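3.2 Collecting demonstrations by hand

All cloth demonstrations in the Takalano set were recorded with handheld grippers at a shared table in a working office. We were delighted by how quickly people took to it! New demonstrators practiced for 40 trials, then recorded up to 200 each, for 2,000 in total. A blue cloth served as the main object, and a tablet stayed on the table as a fixed landmark.
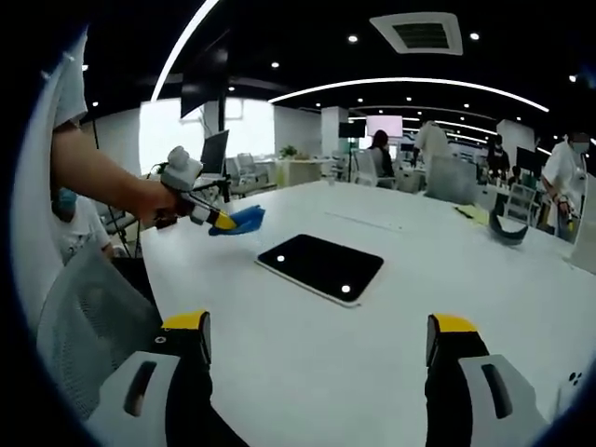
3.3 Grasping soft material

Cloth rewards a good pinch. Noémie Chauvin's protocol asks for a grasp near the middle, so that the fabric gathers into a ridge between the jaws (Fig. 4). The wrist view captures this fold beautifully, and our policy learns a great deal from it. Of the demonstrators' first attempts, 79 were kept for the Plonov split.

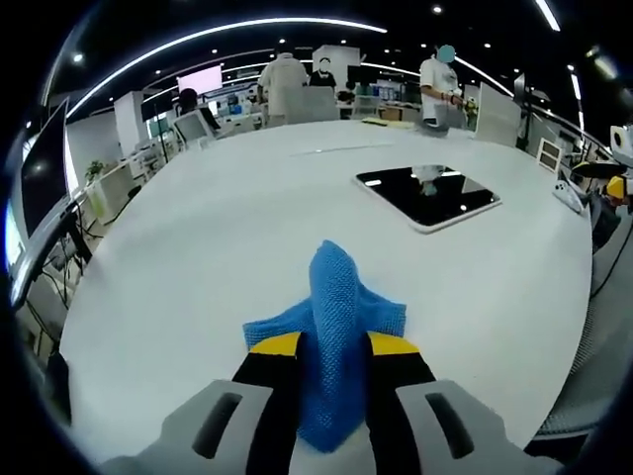

Figure 4. Blue cloth pinched between the yellow-tipped jaws, wrist view.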